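Planning and Budgeting for Robot Equipment
Handout 5: The kitchen worktop cell, from simulation to purchase order
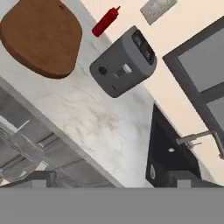
Figure 1. Simulated kitchen worktop seen from the gripper, with toaster, squeeze bottle, cutting board and sink.

Course tutor: Younes Hajji
Revised February 2021

Purpose of this session

By the end of the session you should be able to turn a simulated task into a costed equipment list. We use the kitchen worktop as the running case. Last session covered leasing against buying, and you will need your notes on that for the exercise at the end.

The case

Dotness is a small firm that wants to test a robot arm on household chores. It has a simulated kitchen already and now wants a real one that matches it closely enough for results to carry over. The manager, Abdelghani Soliman, has asked for a budget before any order is placed. The planning name for the project is Vistow.

1. Start with what the task touches

Go through the simulated kitchen and sort everything into two groups: things the robot will handle, and things it only has to avoid.

In Figure 1 the toaster and the red squeeze bottle would normally go in the first group. The cutting board could go in either. The sink, tap, wall and cabinets are fixed and go in the second group unless the task says otherwise. If a later task involves opening a drawer, the cabinets move up, and the budget changes a good deal. Ask about this early.

Objects in the first group need a weight and a size. A simulated toaster can be given any weight the programmer likes. A bought one can't. Check the weight used in the model against the model you intend to buy, and check both against the payload of the arm with the gripper fitted. Suppliers often quote payload without the gripper.

2. Surfaces

The worktop in the figure is white marble. Real marble is heavy, dear and slow to deliver. For most purposes a printed or laminated board will do, but there are two points to settle first.

Friction. A bottle lying on its side may roll or slide differently on a cheaper surface. If the task involves pushing, get a sample and try it.

Reflection. A glossy board under strip lighting can upset a camera. Ask for a matt finish as well and compare the two.

Write down which surface you chose and why. The person who takes over your budget will want to know.

3. The arm and gripper

Treat these as separate lines, even when one supplier quotes for both. The gripper is likely to be changed before the arm is.

Look at the controls on the front of the toaster: a round knob, a small lever and a tiny button. Each one asks something different of the fingertips. Pushing a lever down needs force in one direction. Turning a knob needs a firm hold and a wrist that can rotate far enough. A small button needs a narrow tip. Do not assume one set of fingertips will manage all three. Spare and alternative fingertips are cheap next to the gripper and are the item most often left out of student budgets.

Cameras mounted near the gripper lose part of their view to the gripper itself. In Figure 1 the whole bottom of the view is taken up this way. If the task needs to see what lies there, allow for a second, fixed camera, with its bracket and cable.

4. Services and fixed works

The points below tend to be paid for out of a different budget, so agree who pays before you submit.

Power. A separate supply for the arm, and another for appliances on the worktop.
Water. Decide whether the sink will be plumbed in. Dotness decided against it for the first phase.
Floor. The base must be bolted down or fixed to a heavy plinth.
Guarding. Take this from the risk assessment, not from the supplier's brochure.
Emergency stop. Within reach of the operator's normal position.

5. Replacements

Objects that are handled get dropped. Dotness planned for 2 toasters and 10 squeeze bottles in the first year, all from one batch so that size and colour stay the same. Buy the spares with the first order. Household goods are changed or withdrawn without notice, and a toaster of a slightly different shape may mean repeating tests.

6. Order of spending

Place the order with the longest delivery time first. For this case that means the arm, then the gripper, then the worktop and cabinets. Household objects come last, once their weights have been agreed. Keep part of the budget unspent until the arm has been run on site.

Exercise

Work in pairs. Draw up an equipment list for the kitchen in Figure 1, for one task of your choice involving the toaster. Mark each line as buy, lease or already owned. Add a column for delivery time and another for who pays. Leave the price column blank where you have no quote, and do not guess.

Bring the list to room 107 next session. We shall compare it with the supplier quotes from Vusum.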